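분류실에 팔이 들어온 뒤

날루스카 반납 분류실에서 일한 지 6년째다. 블로그에는 주로 등산이랑 밥 해 먹은 이야기를 쓰는데, 지난번 글 끝에 회사에 로봇이 들어왔다고 한 줄 적었더니 그게 어떻게 됐느냐고 묻는 댓글이 몇 개 달렸다. 하나씩 답을 달다가 길어져서 글로 옮긴다. 회사 홍보도 아니고 불만을 쓰려는 것도 아니다. 팀장님께는 써도 된다는 말을 들었고, 매출이나 고객 관련 내용은 뺐다.

우리 회사는 장난감을 빌려주는 곳이다. 어린이집이나 가정에 세트로 나갔다가 돌아오면 세척실을 거쳐서 분류실로 온다. 제일 손이 많이 가는 게 블록이다. 나무 블록, 끼우는 블록, 큰 블록이 한 통에 섞여서 온다. 형제가 있는 집에서 온 통에는 우리 물건이 아닌 것도 들어 있다. 양말도 나오고 과자 봉지도 나온다. 그걸 종류별로 나누고, 세트 구성표대로 다시 채우고, 상한 것을 빼는 게 분류실 일이다. 평일 하루 물량이 186세트다. 사람은 11명이다. 작년에도 11명이었고 지금도 11명이다. 댓글에서 제일 많이 물어본 게 이거라서 먼저 쓴다.

로봇 이야기가 처음 나온 건 작년 가을 회의였다. 버넥스라는 업체가 와서 한 시간쯤 설명을 했는데 솔직히 절반은 못 알아들었다. 그때 내가 적어 둔 메모를 찾아보니 "집는 건 됨, 고르는 건 배워야 함"이라고 되어 있다. 지금 생각하면 그 한 줄로 충분했다.

장비는 3월에 시작한 시험 운영으로 들어왔다. 우리가 평소 일하는 2층이 아니라 가파리동 1층에 설치했다. 2층은 바닥이 약하고 콘센트가 모자란다고 했다. 그래서 로봇 담당인 날은 아침에 2층에서 출근을 찍고 1층으로 내려간다. 엘리베이터가 화물용 하나라서 반납 카트가 올라오는 시간에 걸리면 계단으로 가는 게 빠르다.

처음 며칠은 구경만 했다. 버넥스에서 온 키아누시 키아니 씨가 설정을 하고 우리는 옆에 서 있었다. 키아니 씨는 한국말을 꽤 하는데 숫자는 꼭 영어로 말한다. 그 사람이 우리한테 먼저 물어본 것은 로봇에 관한 게 아니었다. 블록을 집을 때 어디를 잡느냐고 물었다. 6년을 했는데 대답을 못 했다. 옆에 있던 미경 언니도 못 했다. 그냥 집는다고 했더니 그럼 해 보라고 해서 둘이서 블록을 계속 집었다. 해 보니까 큐브는 옆면을 잡고, 납작한 막대 모양은 한쪽 끝을 눌러서 반대쪽이 들리면 잡는다. 겹쳐 있으면 위에 것을 밀어내고 잡는다. 나는 내가 그렇게 하는 줄 몰랐다.

그리퍼는 손가락이 두 개다. 사람 손처럼 다섯 개가 있는 모양을 상상하고 갔는데 판 두 개가 벌어졌다 오므라들었다 하는 방식이다. 큐브처럼 마주 보는 면이 평평한 건 편하다. 문제는 바닥에 붙어 있는 납작한 블록이다. 손가락 끝이 들어갈 틈이 없다. 포개져 있는 건 더 그렇다.
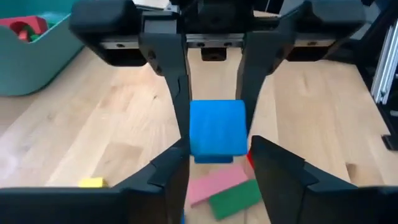 파란 큐브를 잡은 그리퍼. 아래쪽에 분홍색과 초록색 납작한 블록이 겹쳐 있다.

집는 동작을 가르치는 게 처음 몇 주 동안 한 일의 대부분이다. 사람이 같은 동작을 여러 번 보여 주고 기록을 남기고, 잘못된 기록은 지운다. 말로 하면 간단한데 하루 종일 하면 지루하다. 분류할 때는 손이 움직이는 동안 딴생각도 하고 옆 사람이랑 이야기도 한다. 기록할 때는 그게 안 된다. 중간에 멈칫하면 그 멈칫한 것도 남는다. 그래서 30분 하고 쉬고 30분 하고 쉰다. 쉬는 시간은 늘었는데 퇴근할 때 더 피곤하다. 몸이 피곤한 것하고는 다르다. 손목은 확실히 덜 아프다. 나는 오른쪽 손목에 보호대를 차고 일했는데 1층에 가는 주에는 안 찬다.

시급은 그대로다. 이것도 물어본 분이 있었다. 1층 근무에 수당을 붙여 달라는 이야기를 우리 쪽에서 했고 아직 답이 없다. 회사는 시험 운영이 끝나면 정하자고 하고, 우리는 시험 운영 중에 제일 신경이 많이 쓰이니까 지금 정하자고 했다. 금요일 면담 때 다시 이야기하기로 했다. 결과가 나오면 쓰겠다.

작업대는 이렇게 되어 있다. 검은 프레임을 두른 밝은색 나무 상판이 있고 양쪽에 팔이 하나씩 있다. 팔에는 흰 글씨로 TROSSEN이라고 쓰여 있어서 2층 사람들은 그걸 그냥 트로센이라고 부른다. 왼쪽 트로센, 오른쪽 트로센. 통은 색깔로 구분한다. 원래 우리는 통에 라벨을 붙여 썼는데 1층에서는 라벨 대신 통 색깔로 말하게 됐다. "주황에 넣어 주세요", "청록 비었어요" 하는 식이다. 이 말버릇이 2층까지 올라와서 지금은 라벨이 붙어 있는 통도 색깔로 부른다. 2층에는 같은 색 통이 여러 개라 헷갈린다고 싫어하는 사람도 있다.

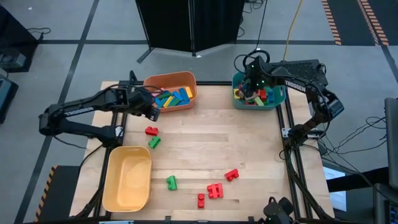
1층 작업대. 주황 통에는 나무 블록, 청록 통에는 여러 가지가 섞여 있고 노란 통은 비어 있다.

바뀐 것 중에 제일 큰 건 준비하는 일이 생겼다는 점이다. 2층에서는 반납 통을 그대로 쏟아 놓고 시작한다. 양말이 나오면 양말을 치우고 계속한다. 1층에서는 시작하기 전에 통 안을 한번 봐야 한다. 천이나 끈 같은 게 섞여 있으면 골라낸다. 상판도 닦는다. 통 위치도 맞춘다. 통이 옆으로 조금 밀려 있으면 그날 오전 기록을 다시 봐야 할 때도 있다. 한 번은 내가 점심 먹고 와서 통을 반대로 놓았다. 블록은 제대로 들어갔는데 들어간 통이 틀렸다. 그날 오후 것을 전부 지웠다. 키아니 씨는 괜찮다고 했는데 나는 안 괜찮았다.

그 뒤로 종이에 점검표를 만들었다. 처음에는 스무 줄이 넘었고 지금은 일곱 줄이다. 통 색, 통 위치, 상판, 이물, 케이블, 프로그램 로그인, 담당자 이름. 로그인은 로르키아에 한다. 로르키아는 원래 우리가 재고 맞출 때 쓰던 프로그램인데 1층 기록도 거기에 묶였다. 글씨가 작고 창이 자꾸 겹친다. 나이가 있는 분들은 로봇보다 로르키아를 더 어려워한다. 팔을 움직이는 건 금방 익혔는데 저장 버튼을 못 찾아서 나를 부른다. 교육 시간을 로봇에 쓰고 프로그램에는 거의 안 쓴 게 제일 아쉬운 부분이다. 회의 때도 말했다.

속도 이야기도 해야 할 것 같다. 지금은 사람이 훨씬 빠르다. 내가 블록을 하나씩 옮긴다고 치면 그리퍼가 하나를 옮길 때 나는 여러 개를 옮긴다. 재 본 날 그리퍼는 한 개에 20초가 걸렸다. 그 숫자를 2층에 가서 말했더니 다들 안심하는 얼굴이었다. 미경 언니는 그럼 정년까지는 괜찮겠다고 했다. 나는 거기에 대해서는 잘 모르겠다. 사람이 퇴근한 뒤에도 계속 돌릴 생각이라면 느린 건 큰 문제가 아닐 수 있다. 회사는 야간에 돌릴 계획이 아직 없다고 한다. 그 "아직"이라는 말을 두고 휴게실에서 한참 이야기했다.

사람이 줄지 않은 대신 일이 나뉘었다. 2층에 계속 있는 사람, 2층과 1층을 오가는 사람이 있다. 오가는 사람은 네 명이고 나도 거기 들어간다. 지원을 받는다고 했는데 손을 든 사람이 둘이라서 나머지 둘은 팀장님이 정했다. 나는 정해진 쪽이다. 처음에는 하기 싫었다. 반대로 하고 싶었는데 시력 때문에 못 한 분도 있다. 화면을 오래 봐야 해서 그렇다. 그분은 지금도 1층 이야기가 나오면 자리를 뜬다. 같은 방에서 오래 일한 사람들 사이에 이런 게 생기는 건 장비 설명회 때는 생각 못 했던 일이다.

점심도 갈렸다. 1층은 기록 중간에 끊기가 애매해서 점심이 늦어질 때가 많다. 내려가면 2층 사람들은 벌써 다 먹고 올라가는 중이다. 사소한 것 같아도 하루에 얼굴 보는 시간이 그만큼 준다. 지난주부터는 1층 점심시간을 2층에 맞춰 달라고 해서 맞췄다. 이건 바로 받아들여졌다.

끼우는 블록은 나무 블록과 또 다르다. 위쪽에 돌기가 있고 밑은 비어 있다. 똑바로 놓여 있을 때와 옆으로 누워 있을 때 잡는 자리가 다르다. 우리한테는 그냥 블록인데 로봇한테 보여 줄 때는 누운 것과 선 것을 따로 생각해야 한다. 큰 블록은 어린이집 세트에 많이 들어간다. 무게는 별로 안 나가지만 통에 넣을 때 각도를 잘못 잡으면 테두리에 걸린다. 종이 상자도 써 보는 중인데 날개가 서 있으면 팔이 들어가는 길을 더 높게 잡아야 한다. 사람은 그럴 때 그냥 날개를 손등으로 밀고 넣는다. 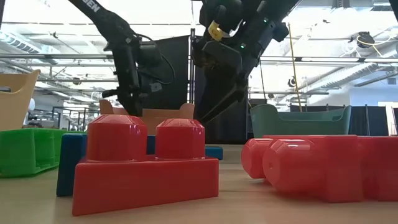 큰 블록 놓고 하는 날. 뒤에 종이 상자와 초록 통이 있다.

상한 블록을 골라내는 일은 여전히 사람이 한다. 모서리가 깨진 것, 칠이 벗겨진 것, 이빨 자국이 깊은 것. 이빨 자국은 어디까지 봐주느냐가 사람마다 달라서 예전부터 말이 많았다. 나는 손톱이 걸리면 뺀다. 미경 언니는 나보다 후하고, 입사한 지 얼마 안 된 친구는 조금만 있어도 뺀다. 버넥스에서 기준을 문서로 달라고 해서 분류실 사람들이 처음으로 모여서 기준을 정했다. 두 시간이 걸렸다. 통에서 실제로 꺼낸 블록을 책상에 늘어놓고 뺄 것, 남길 것을 하나씩 정했다. 로봇이 언제 이걸 쓸지는 모르지만 그 문서는 2층 벽에 붙어 있고 다들 보고 한다. 폐기로 나가는 블록 때문에 다투는 일이 줄었다. 로봇 덕분이라고 하면 좀 이상한데 로봇이 안 들어왔으면 안 만들었을 문서인 건 맞다.

소리에 대해서도 물어본 분이 있었다. 공장 같은 소리를 생각하시는 것 같은데 그렇지는 않다. 블록 쏟는 소리가 더 크다. 2층은 하루 종일 그 소리가 나고 라디오도 틀어 놓는다. 1층에서는 라디오를 안 튼다. 금지된 건 아닌데 처음에 안 틀었더니 계속 안 틀게 됐다. 나는 라디오가 있는 쪽이 좋다.

안전 교육은 받았다. 움직이는 동안 상판에 손을 넣지 않는 것, 머리카락 묶는 것, 목걸이형 사원증을 빼는 것. 6년 동안 블록이 떨어지면 바로 손이 나갔기 때문에 손을 안 넣는 게 제일 어렵다. 나는 뒷짐을 지고 서 있는다. 다른 사람들은 앞치마 주머니에 손을 넣는다.

집에서는 남편이 로봇한테 일을 가르치는 기분이 어떠냐고 묻는다. 별 기분이 없다고 했더니 재미없어한다. 신입한테 가르칠 때와 비교하면 신입 쪽이 낫다. 신입은 안 되면 왜 안 되는지 물어본다. 그리고 다음 날 커피를 사 온다. 다만 가르치느라고 내 손을 오래 들여다본 건 나쁘지 않았다. 요즘은 2층에서 일할 때 납작한 블록을 잡는 자리를 조금 바꿨고 그게 손목에 덜 무리가 간다.

시험 운영은 여름까지로 잡혀 있다. 그다음에 팔을 더 들일지 이대로 둘지는 우리 쪽에 알려진 게 없다. 다음 주에는 내가 다시 2층이고 1층은 미경 언니가 간다. 점검표 새로 뽑아서 작업대 옆에 붙여 놓고 왔다. 댓글에 수당 이야기 물어보신 분은 면담 끝나고 답 달겠습니다.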